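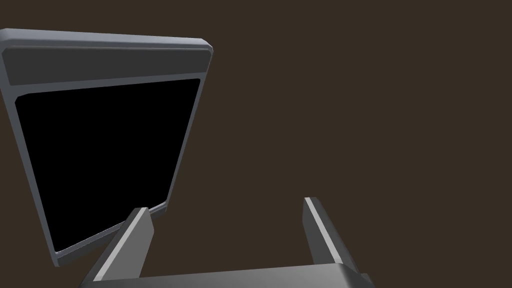
Painting an Interior Wall a Dark Colour

Dark browns, charcoals and deep greens show more faults than white does. Roller marks, patched holes and wobbly edges all stand out once the light hits them from the side. Most of the work is in the preparation, and the painting itself takes less time than you would expect.

What you need

Washable low-sheen or matt acrylic in your colour
Tinted undercoat
Filler and a flexible filling knife
Sanding block and 200 grit paper
Sugar soap, bucket and two sponges
Angled brush for cutting in
Roller frame, medium-nap sleeve and extension pole
Painter's tape, drop sheets, a strong lamp

The colour used for the wall I had in mind when writing this page was Kunska 463, a brown with a bit of red in it, mixed at Clallell Paint and Hardware. Any brand will do. Get all of it mixed at once, and if you need more than one tin, tip them together into a big bucket and stir. Two tins of the same dark tint are seldom identical, and a change of tin halfway across a wall can be seen from the doorway.

Preparing the wall

Move the furniture into the middle of the room and cover it. Take off power point covers with the electricity switched off at the board, and put the screws in a labelled jar.

Wash the wall with sugar soap from the bottom up, then rinse it with clean water. Working upwards stops dirty water leaving runs in the dry area below. Let it dry overnight.

Stand the lamp on the floor close to the wall and turn off the overhead light. Dents and old roller ridges will throw shadows. Circle each one lightly in pencil, fill it slightly proud, and sand flush when it has set. Go over the whole wall with the 200 grit paper, wipe off the dust with a barely damp sponge, then check again with the lamp. Expect to find a few more.

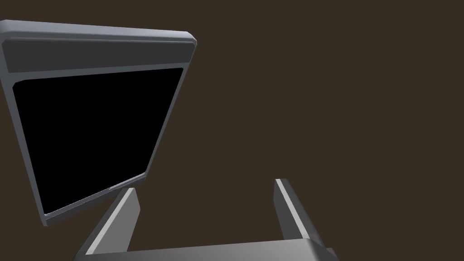

One reader wrote in to say that pencil circles had shown through a matt green on her hallway wall, and that she now marks dents with small bits of tape and peels each one off as she fills. She also found that filler left unprimed dried to a flatter patch than the paint beside it, even after a third coat.

Both are fair points. If you stay with pencil, sand the marks away completely. The answer to the flat patches is to prime the filler first, on its own, and then undercoat the full wall.

Undercoating

Ask the shop to tint the undercoat to a mid grey, or to about half the strength of the topcoat. White undercoat under a dark colour will cost you an extra coat, sometimes more, and any later scratch will show up as a pale line. Clallell tints undercoat without charge if you buy it with the paint. Other shops may not, so ask before they put the lid on.

Roll on one even coat. It can look patchy at this stage and still be fine. Sand lightly once dry and dust off.
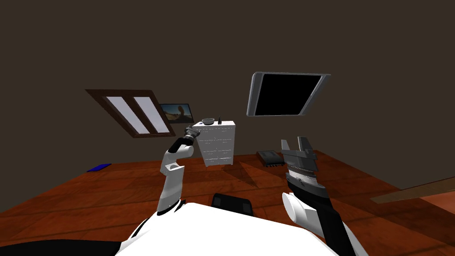

Cutting in and rolling

Tape the skirting boards, architraves and window frames. Press the edge of the tape down firmly with a clean filling knife. For a sharp line against a white ceiling, run a thin coat of the ceiling colour along the edge of the tape first. It seals the gap, and anything that bleeds under is the right colour anyway.

Cut in one side of the wall at a time, in a band nearly 10 cm wide, and roll that side while the band is still wet. If you cut in the whole room first and roll after lunch, the dried brushwork will show as a frame around every wall.

Load the roller well. Start a little way out from the corner, roll up and down to spread the paint, then finish with light strokes from ceiling to skirting, all in the same direction. Overlap each strip onto the last while it is wet.

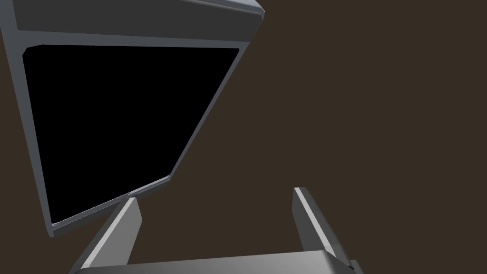

Don't go back over paint that has started to dry. A missed spot can wait for the next coat, but dragging a roller through tacky paint leaves a shiny mark, and on a dark matt wall that mark stays. In hot weather, start early in the morning, close the blinds, and switch off any fan that blows across the wall.

Allow 2 coats over a tinted undercoat. Leave the time stated on the tin between them, and longer in a humid January. Take the tape off while the final coat is still slightly soft, pulling it back on itself at an angle. If the paint starts to lift with it, score along the edge with a sharp blade.

Touching up

Keep some of the mixed paint in a jar filled close to the top, with the colour number and the room written on the lid. Dab small marks with a scrap of roller sleeve. A brush leaves a different texture. The wall can be washed gently after a couple of weeks, using a soft cloth and plain water, with no scrubbing.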